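Leftover grape soft drink - empty the bottle before it goes in the recycling?

Asked by Soledad Varela

I'm clearing off the table in the spare room and there are a few soft drink bottles with a bit left in the bottom. Our council takes plastic bottles in the yellow bin. Do I have to rinse them, take the label off, and does the cap stay on? I've read different things.

2 answers

Forico
Tip it out, quick swish of water, done. Labels are fine.

Damián Salinas
Empty is the main thing. A full rinse isn't needed at our depot, but sugary dregs bring ants, so I do it anyway. Wraparound labels can stay on. Caps depend on where you live - some councils want them off and in the general rubbish, others want them screwed back on. Ring yours and ask. If you're in a refund state, keep the label on or the machine won't read the barcode. I took 107 in on Saturday and it knocked back 7, all with the labels gone.

One with a purple cap and a little dark purple drink still in the base, same sort of thing you're asking about:
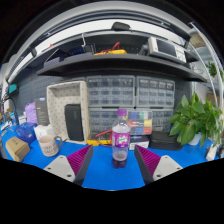

Zetham adds that dark soft drink stains a cloth bag if the cap isn't done up tight, so tip it down the sink first and carry the bottles in a tub.

2 people found this useful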